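Kesham dining table, light finish – five stars

I've had this table since October and I'm still pleased every time I walk past it! The colour is what sold me, a pale tan that makes our dark little kitchen feel twice the size, and the top wipes clean with a damp cloth (beetroot included, I tested that by accident).

Putting it together took me and Colm an evening. The bolts come in a bag of 30 and the instructions are good apart from step 19, where the drawing is upside down – turn the page round and it makes sense. Do get the felt pads for the feet.

It gets everything dumped on it in our house, shopping first of all.
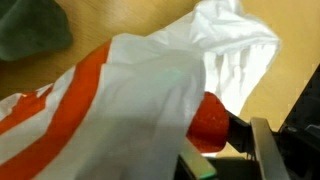 No scratches that I can find, and no wobble either, even on our old tiles. I'd buy it again tomorrow, and I'm already eyeing up the matching bench.

Ailbhe Keogh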